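Getting People Back After a Break
Speaker notes, staff training session, Hamel Fitness

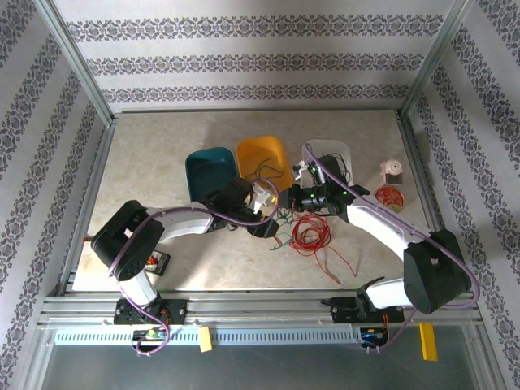

Photo: Abimbola Anozie

Open (keep it short)

Welcome everyone, say who I am. Bukola Haruna, member programs. I've worked the floor and the desk, so most of this comes from talking to people at both.

Phones on silent. Handout is at the back, one each, exercise list on the reverse.

Topic today is the returning member. Someone who trained with us, stopped, and has come back in. We have good habits for brand-new people. We don't have much for this group, and we tend to treat them as if they never left.

The numbers

Last year 639 members came back after a gap of three months or more. Our own desk records. Of those, 19 booked a session with a trainer in the first week. Let that sit for a second.

Ask the room: who has had a returning member on the floor this month? What did you say to them? Take two or three answers, then move on.

Why they stop, why they come back

From the desk notes, the usual reasons for stopping are a new job, an injury, a baby, money, or they got bored. Coming back is often tied to a date: a wedding, a trip, a doctor's appointment. Find out what the date is if there is one. Write it in Drinetti under the member's notes so the next person on shift can see it.

Don't ask where they've been. It sounds friendly to us and like a telling-off to them. "Good to see you, what are you working on?" does the job.

The first session

Old numbers are the main problem. A man who used to squat a certain weight will load that weight on his first day if you let him. His legs are sore for a week and we don't see him again.

Start at half the old working weight. Two sets per exercise. Stop while they still feel fine. Some will complain that it was too easy. Tell them the second session will be harder, and book it before they leave the floor.

Order for the first day:
Five minutes easy on the bike or rower
Hip and shoulder warm-up, as on the handout
Squat to a box
Row, cable or band
Push-up on an incline
Carry, light, one length of the floor and back
Walk it off, then a drink of water and a chat

Demo here. Abimbola to do the box squat and the incline push-up. Show the box at two heights. Point out the knees, point out the pace. Ask for someone from the front row to try the carry.

If they mention an injury, slow down. Ask who treated it and whether they were given limits. If they don't know, they check with their doctor or physical therapist before we load that joint. We work around it until then. We don't guess.

Six weeks

The return plan is six weeks, two sessions a week, one of them with a trainer if they can manage it. Weeks one and two are as above. Weeks three and four add a third set and a small jump in weight. Weeks five and six they go back to something close to a normal program.

Some people will move faster. Fine, but don't skip the first two weeks. Muscle comes back quicker than tendons do, and they will feel ready before they are.

Missed sessions: call the same day. A call, then a text if no answer. Leave it friendly. If they miss two in a row, offer a different time slot before anything else. The 6 a.m. slot looks good on paper and a lot of people can't keep it up.

Selling (they will ask about this)

Someone always asks when to bring up a package. After the third session, when they've had some results and know your name. Give them the price sheet, tell them what's in each option, and let them take it home. No discounts made up on the spot. If they say no, they still get the full six weeks.

Mention the Sisis pilot: the small group option, up to four people, shared trainer. Cheaper for the member. Starts in December at the Flamance Street site only for now. Sign-up goes through the desk and not through individual trainers.

Questions

Likely ones:
Older members: same plan, lower box, longer warm-up, more rest between sets.
People coming back after having a baby: they need clearance first, then the postnatal sheet. Ask me for it.
Members who want their old trainer: check the schedule, try to make it happen. If that trainer has left, say so and introduce them to someone in person.

Close

Ask each trainer to pick one returning member this week and call them. Fill in the sheet and hand it to Abimbola by the end of the month.

Stack the mats before we go. The room is booked again after us.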